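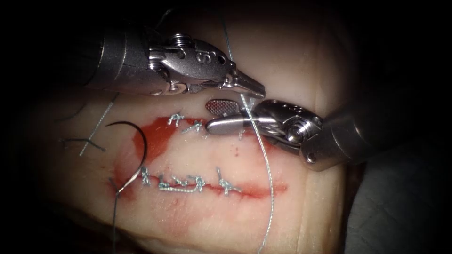
Two instruments above a row of stitches on a pale, rubbery pad.

How Skin Heals Itself
A Plunmont Museum of Health guide for young readers, ages 8 to 11

Your skin is the largest organ of your body. It keeps water in, keeps germs out, and tells you when something is hot, sharp or ticklish. Because it faces the outside world all day long, it is often scratched, scraped or cut. Skin is able to repair itself, and it begins to do so within seconds.

Step one: stopping the leak
When skin is cut, tiny tubes called blood vessels are cut too. The vessels squeeze themselves narrow so that less blood escapes. Very small pieces of cells called platelets arrive and stick to the edges of the cut and to each other. Thin threads of a material named fibrin then form a net over them. The net and the platelets together make a clot. When the top of the clot dries, it is called a scab.

Step two: cleaning up
Next, white blood cells travel to the wound. They swallow germs, dirt and damaged cells. The skin near a cut may look pink or swollen and feel warm during this time. A little swelling is a normal part of healing. If it spreads, or if the cut becomes more painful, an adult should be told.

Step three: building
Under the scab, the body makes new blood vessels and a strong material called collagen. Collagen works like the ropes in a bridge. New skin cells move in from the sides of the wound until they meet in the middle. A scab should be left alone while this takes place - picking it can open the wound again.

Step four: getting stronger
The scab falls off when the skin below is ready. The new skin may look shiny or lighter or darker than the skin beside it. With a deep cut, the collagen is laid down in a different pattern, and a scar remains. Scars often fade, but this can take a year or more.

Why are some cuts stitched?
A small cut has edges that are already close together. A deep or wide cut may have edges that stand apart, and new cells would have a long way to travel. Stitches hold the edges side by side. Some stitches are taken out later by a nurse or doctor. Others are made of a thread that the body slowly breaks down. People have closed wounds with thread for more than 3,000 years.

Words to know
Clot: a soft plug made of platelets and fibrin.
Collagen: a strong material that helps hold skin together.
Organ: a part of the body with its own work to do.

Comments (3)

Vurgate Grade 4: We read this in class. Our question is why scabs itch. Could you add that?

maplemom: My son now reports on his knee at every meal. Thank you, I think.

K. in Room 5: I have a scar on my chin and it is lighter like you said.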